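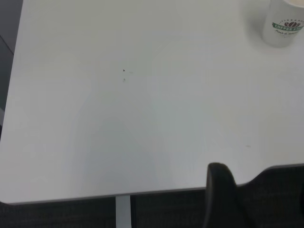
Care and cleaning of white tabletops – frequently asked questions

Matte white tops are the most common finish we supply to shared offices and break rooms, and most of the questions we get concern marks on them. A matte surface scatters light, so it shows less glare than gloss, but any dark speck stands out, as the two near the middle of this top do, well away from the paper coffee cup. Whether a speck is a crumb or a scuff decides what you do next. The answers below apply to all Skumeo tops in the Cleddale and Dimgate ranges.

How do I tell a crumb from a scuff?
Brush the spot with a dry fingertip or a soft cloth. A crumb moves. A scuff stays put and usually feels level with the surface. If you can feel an edge with a fingernail and nothing lifts, treat it as a chip or a scratch and see the question on repairs.

What should I use for everyday cleaning?
A damp microfibre cloth and a neutral-pH detergent, diluted as the label directs. Wipe in straight passes, rinse the cloth, wipe again with clean water and dry. Detergent left to dry on a matte finish leaves a grey film that is often mistaken for wear.

Will coffee stain the top?
Fresh coffee wipes off both ranges. Coffee left overnight can leave a faint ring, particularly on a Dimgate top that has lost some of its surface coating. Cover the ring with a paste of baking soda and water, leave it for 4 minutes, then wipe without scrubbing. Repeat once if needed.

Can I put a hot cup straight down on it?
Takeaway cups and mugs are fine. Pots, kettles and anything straight from an oven need a trivet.

Can I use a melamine sponge?
Only on scuffs, only damp, and only with light pressure. These sponges are a fine abrasive. On a matte finish they polish the spot they touch, and the shiny patch can't be reversed. Test under the table first.

The front edge looks darker than the top. Is it dirty?
Usually not. Edging is made separately from the surface sheet and reads slightly greyer on many tops. Wipe a short length with detergent – if the colour doesn't change, it's the edging. Rounded corners collect more hand grease than straight runs and should be included in the daily wipe.

Part of my table looks greyer than the rest. Has it discoloured?
Check the lighting before anything else. Turn the table, or view it from the other side. If the grey area stays in the same place in the room, it is a shadow. If it moves with the table, clean as above and look again once dry.

Which products should I avoid?
Acetone, bleach above the diluted strength on the label, cream cleansers, steel wool and silicone polish.

Can chips be repaired?
Chips up to 2 mm can be filled with the Robichaud white repair stick. Larger damage means a new top. Frames are reusable, and replacement tops ship within 7 working days.

Who do I contact about a mark that won't come off?
Send the order number and a list of what you've already tried to Khairul Rondonuwu in product support.

Last updated Aug 27, 2020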